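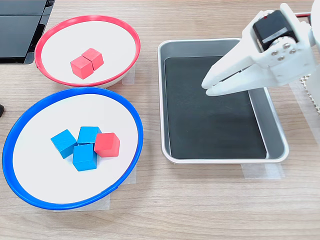 I need people who will walk slowly around ponds with me and look for dragonfly skins. That's the short version of this call, and if you're already grinning you can skip down to the part about how to sign up. The skins (exuviae, if you want the proper word, and one is an exuvia, though I've heard it argued both ways) are what a dragonfly larva leaves behind when it climbs out of the water, splits down the back and hauls itself out as an adult. They cling to cattails, dock posts, bridge footings, the odd lawn chair. You pick them off, you put them in a pill bottle, you take them home and you sort them into something shallow. A white bowl like the one up top with the red rim is a lovely thing for this, by the way, brown skins just pop against it, and a metal tray is fine too if the glare doesn't bug you. Then you send me the whole lot with a slip of paper saying where they came from. I get very happy and stay up too late with a microscope.

The project is called Clornamia. I've been running it out of my spare room for a good while now, first by myself and then with Terence Rudd, who knows clubtails better than anyone I've met and does the second look at every single ID. We cover the Holanda marshes, the old gravel pits just south of them, and the whole length of Lusov Creek from the county road down to the mill dam. That's 33 ponds and creek stretches on the list. Last season we brought in 1,090 skins, and I'm still pretty giddy about that, but it came from a handful of people doing far too many sites each, and three of the best gravel pits got one visit all year. I'd love to fix that.

Why skins, and why not just go out and count dragonflies? Well, I do that too! I love a big green darner blasting past my ear as much as anybody. But an adult can fly in from miles off, and it doesn't tell you much about the water you happen to be standing next to. A skin does. If there's a skin on the stem, then that animal lived in that pond and got all the way through growing up in it. For a couple of species on our list we have plenty of adult sightings on Lusov Creek and no skins at all, and I'd dearly like to know whether they breed there or are just passing through on their way to somewhere nicer.

What you'd be doing

You get one site, or more if you're greedy. You visit it 5 times between spring and the end of September, spaced however suits you as long as there are at least two weeks between trips. A visit means walking a marked piece of bank (they run from easy lawn edge to serious muck, and I'll match you to one you can live with) and picking up every skin you can find from the waterline to as high as you can comfortably reach. It takes me a couple of hours. Terence takes twice as long and finds more than I do, so there's no prize for speed.

Mornings are best in nice weather. Wind and hard rain knock the skins loose, and if there's been a big storm, give it several days before you go. If there's an adult still hanging onto its skin with its wings all soft and milky, please leave both of them alone and come back around for the skin later. Those first hours are rough enough without one of us poking at them.

At home you sort by rough shape. I don't ask anyone to name species. We use four piles: long and torpedo-like, short and squat with long legs, flattened with funny thick antennae, and "no idea." The no idea pile is my favorite and nobody should feel bad about a big one. Damselfly skins are tiny and flimsy and fall apart if you look at them wrong, so they go in their own vial, and it's okay if half of them are crumbs by the time they get to me.
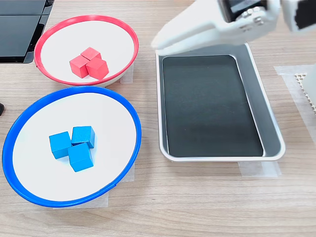 Two shallow bowls and a metal tray on a light wood tabletop.

Please let the skins dry with the lid off overnight before you pack them. I learned about mold the hard way, with an entire batch from the north pit that smelled like a gym bag and had to be cleaned leg by leg with a paintbrush. A little cotton in the top of the vial keeps them from rattling around. Pencil on the slips, never pen.

Who I'm looking for

You don't need any background in insects. Marjorie Dawber joined us knowing what a dragonfly was and that's about it, and she has since turned up the only baskettail skins we have from the mill dam, several feet up the underside of a footbridge where I had never once thought to look. What I do need is somebody who'll go even when the last trip was a dud. A visit with zero skins is real data and I want that slip just as much as the full ones. Write a big fat zero on it and mail it in.

You should be at least 16, or come along with a grown-up who has signed up too. Kids are amazing at this, being closer to the ground and not embarrassed about lying on a dock. You need to be okay with uneven banks, ticks, and the occasional goose with opinions. Nobody goes in the water past the ankle and nobody goes alone to the gravel pits, where the sides are loose. Those sites are always done in pairs, so if you have a friend or a patient spouse, sign up together. If you don't, tell me and I'll pair you up.

For anyone who'd like an accessible route, we have 2 sites with a level boardwalk the whole way, with railings that are often plastered with skins at just the right height. They're both in the Holanda marshes. I hold those for people who need them until everybody else has been placed, so please say so when you write.

I'm also after one or two people who'd rather stay dry and help with the sorting table. We meet in my kitchen in the evenings at 7 and go through vials under two old scopes. It's a lot of squinting at mouthparts. There's soup. If you can type up data slips without losing your place, I may cry a little.

What you get

This is unpaid, I'm sorry to say. We have a small grant from Endska that covers vials, postage, hand lenses and a mileage payment for the far sites, and that's the whole pot. You'd get a starter kit with all the collecting stuff, a laminated sheet with my drawings (the antennae are good, the legs less so), and a training walk before the season starts. At the end of the year you get a list of everything from your site with your name on the record, and you can have the skins back if you want them. Some folks keep them on a windowsill. I've got a big darner skin clipped to my reading lamp and I'm very attached to it.

The data goes to the county park people and into our own yearly report, which Chelsea Clegg puts together and which gets longer every time I look away. Anyone who finishes all their visits is listed in it, unless you'd rather not be.

About permission and landowners

Every site on the list has been cleared for collecting. Please don't add your own pond without talking to me first, even if it's a great one. Stuart Lockwood keeps track of the access letters, and he'll give you a copy to carry. If someone asks what you're up to, show them the letter and then show them a skin. I've lost whole afternoons that way and picked up a new site or two.

How to sign up

Send me a note through the contact form on this site with "pond skins" in the subject line. Tell me roughly where you live, how far you're willing to drive, what sort of ground you're comfortable on, and whether you're coming alone or with somebody. If you've got a favorite spot in the marshes or along Lusov Creek, say that too, and I'll try to get it for you. I don't need a resume. I do like hearing about the first bug you ever got excited about, but it's optional.

I answer everything myself, so give me a week or so. If you've heard nothing after that, nudge me, I won't mind one bit. Sites get handed out in the order people write in, apart from the boardwalks, and anyone who misses out goes on the spare list. Spares do get called! We had folks move away and one broken ankle (indoors, nothing to do with us) last season alone.

Areti Katsaros
Clornamia dragonfly skin survey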